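Minutes, Dresteo Parents' Group, July meeting

I took notes again, so if I've got something wrong, shout at me before the next one and I'll fix it. We started at 7:10, a bit late as the library had double-booked the room and we had to drag chairs into the one by the copier. There were 30 of us, which is our best turnout since the bus route fight!

**1. Last minutes**

Passed without changes, apart from the spelling of Drisness Road (my fault, sorry).

**2. Opt-out forms for the health curriculum**

This took up most of the evening. The district wants to swap the paper opt-out form for a box you tick online, and you'd have until the second week of school to do it. Olga Villalba had read the entire draft policy (I'd only made it to page four) and she walked us through it. Her main worry is that the lesson materials don't get posted until week three, so you'd be deciding before you could read a word of them. I hadn't spotted that at all.

Not everyone was against it. A couple of parents like the online box and said the paper forms get lost in backpacks anyway - fair enough, mine did last year. We went back and forth and ended up agreeing to ask for two things: lesson materials posted before the deadline, and paper forms kept for families who want them. Vote was 24 for, 2 against, and the rest sat it out.

The petition stands at 1,205 signatures. We want 2,000 before it goes to the school board, so we're not there yet, but I'm really pleased with how it's moving. Olga will draft the cover letter and I'll proofread it.
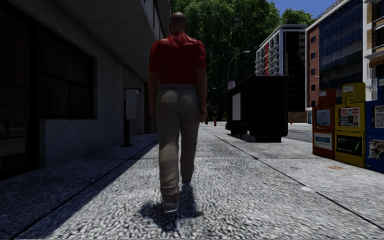

**3. Walking to school**

Short one. Dehghan Elementary is asking for parents to walk groups of kids in from the Drisness Road side in the fall. Five people put their names down and I'm one of them (mornings only, please). We still need somebody for early dismissal days.

**4. Money**

We have $1,678 in the account. The Brisance Print bill for the flyers hasn't come in yet, so don't get excited. Agreed to hold off on yard signs until it does.

**5. Anything else**

- Someone asked if board candidates can come and speak to us. We said yes, as long as all of them get invited. I'll write to them.
- Whoever left a blue casserole dish in June, it's in my trunk.

Wrapped up at 8:50. Next meeting is in August, same library, and I'll email the date once they confirm the room.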